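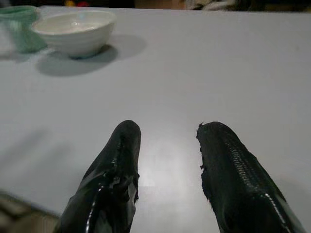 Filed under: Home & Kitchen, Odds and Ends

I have been meaning to write about breakfast for a long time, and every time I sit down to do it I end up writing about my grandmother's dishes instead, so maybe this time I'll let both of them in and see where we go.

When we moved to Skakley in May, the kitchen went into nine boxes and I labeled every one of them "kitchen," which felt very organized at the time. Of course the first morning I wanted a bowl of oatmeal and had to open seven of them to find a bowl. I ate it standing up at the counter out of a measuring cup in the end, with a serving spoon, looking out at the neighbor's hedge, and I remember thinking it was one of the better breakfasts I'd had in months. I hadn't looked at my phone. I didn't know where my phone was, to tell you the truth (it was in box eight, with the colander).

That got me started on slow breakfasts, and I've stuck with them longer than I've stuck with almost anything, including the piano and two different sourdough starters. I get up at 6:15, put the kettle on, and sit down at the table with something warm. Then I stay there until I'm finished. I know how small that sounds! But for years I ate toast over the sink with my coat on, and my mother used to tell me I'd get crumbs in the lining, and she was right, because when I finally took that coat to be mended the tailor shook it out and gave me such a look.

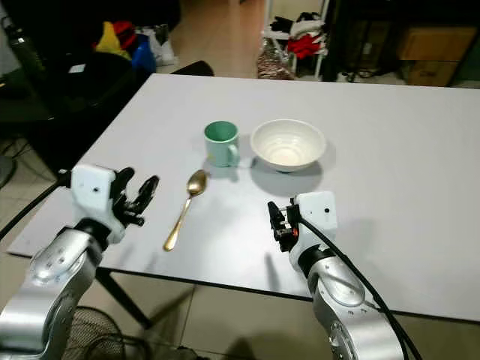

Mug, bowl and a gold spoon on the white table.

So, oatmeal. I've become a bit of a bore about it. I use the old-fashioned rolled kind, one part oats to two parts liquid, and I do the liquid half milk and half water. A pinch of salt goes in at the start, and please don't skip it. I used to skip it and wonder why mine tasted like wet cardboard when my grandmother's tasted like a hug. She also toasted hers dry in the pan first, which takes a couple of minutes and makes the whole house smell like cookies. Then low heat, and you stir it when you think of it, and it's done when the spoon leaves a path that closes up slowly behind it.

On top I put whatever there is. Stewed apples in the fall, a spoonful of jam when I'm feeling lazy, and in the summer we get peaches from the farm stand out on the Wendt road that are so ripe you have to eat them the same day. The woman at the stand puts the bruised ones in a separate box at half price and those are the ones you want for oatmeal. I've bought far too many more than once and ended up making peach butter at ten at night with all the windows open.

Now, the dishes. My grandmother had a set that she ordered from a Trokier catalog when she was first married, and she paid it off a little every month. Cream colored with a thin green line. By the time they came to me there were four dinner plates, one lonely saucer, and a gravy boat with a glued handle that we've all agreed never to lift by the handle. For years I kept them up on the highest shelf and ate off things I didn't care about, and then one of those shelves came down in the night, all by itself, and took two of the plates with it. I cried a good bit. After that I brought the rest down to the everyday cupboard, and we use them for sandwiches and leftover pizza and anything else that comes along.
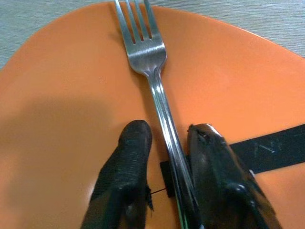
Since then I've stopped trying to have things match. I pick up a plate or a bowl at a yard sale when I like the color, and I don't pay more than 2 dollars for it, and that's the only rule. My husband says the cupboard looks like the end of a church potluck. He means it as a complaint but I've always loved the end of a potluck, when everybody is hunting for their own dish and nobody's in any hurry to go home.

There's a secondhand place over in Duser that I'd recommend to anyone who's driving through. It's in the old feed store, and the dishes are all the way in the back past the lamps. You do have to wash everything twice. Last time I went in for a butter dish and came out with a cake stand, a jar of buttons, and a jigsaw puzzle that said 850 pieces on the lid. I've had it out on the card table for three weeks and have my suspicions about whether all 850 made the trip.

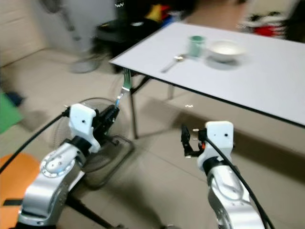
I also have strong feelings about silverware, as long as I'm going on. I like a fork with a little weight to it, and I like a spoon that's deep enough to hold some milk along with the oats. We had a very modern set as a wedding present, with spoons so flat that soup ran right off them, and I used those for eleven years out of politeness. They live in the camping bin now. They're perfectly good for beans.

Anyway, my tea has gone cold while I've been writing, and I still have to call the man about the gutter. If you try toasting your oats, write and tell me how it went. And if you have a way of doing baked oatmeal that doesn't come out dry around the edges, I'd really love to hear it, as I've tried three times now and the dog has had most of it.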